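Snack table, a thread. The Terer office has had a communal snack tray since July and it has needed more thought than I budgeted for it.

1/ Starting point was a cardboard carton on the bench by the door. Items at the bottom went past their best-before date because people only took from the top layer. Restocking meant tipping the new stuff over the old stuff. Classic last in, first out.

2/ Replaced with a clear plastic tray. Low sides, so you can see wrapper colours from a standing position and don't have to dig. Stock visibility went from one layer to most of it.

3/ Tray capacity depends on packing. Small packets stood on edge fit better than packets laid flat, but they don't stay on edge past the first morning. I now fill it as a heap and stop when things start sliding over the rim.

4/ Consumption is about 100 packets a week across 11 people. Friday is the heaviest day. The 3 pm peak is real and shows up every week I've logged it.

5/ Colour is not a reliable guide to contents. We have had two red packets from different makers, one sweet and one with chili. Bram De Graaf found this out and has asked for labels. Labels are under consideration.

6/ Overflow. Packets migrate out of the tray onto the table and stay there. My working theory is that people pull one out, read the back, and put it down wherever their hand is. A packet outside the tray gets eaten later than one inside it. Small sample, but consistent.

7/ Cups. The table is also where drinks end up, so the rule is cups at the far end, away from cables. Compliance is moderate.

8/ Supplier notes. Kowalchuk does mixed cartons but you can't choose the mix. Remdale lets you choose, with a minimum order of 2,000 grams, delivered in 9 days. We alternate. If you have a shelf to store the surplus, go with Remdale.

9/ Still open: where the empties go. The bin is on the other side of the room and the wrappers are light enough to blow off the table when the door opens. Trying a second, smaller tray next week – will report back if the numbers move.
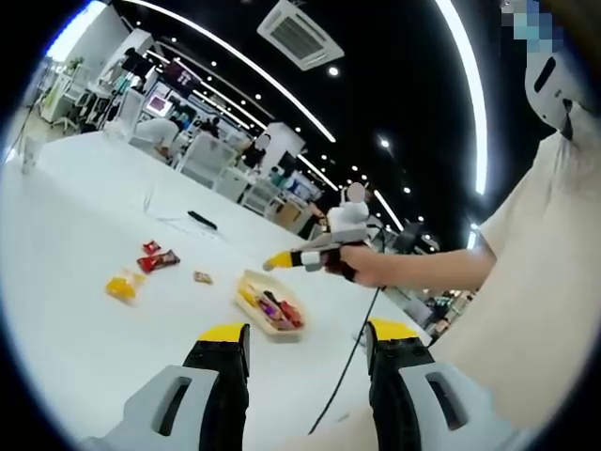

Tray in the middle, overflow to the left, cup at the far end.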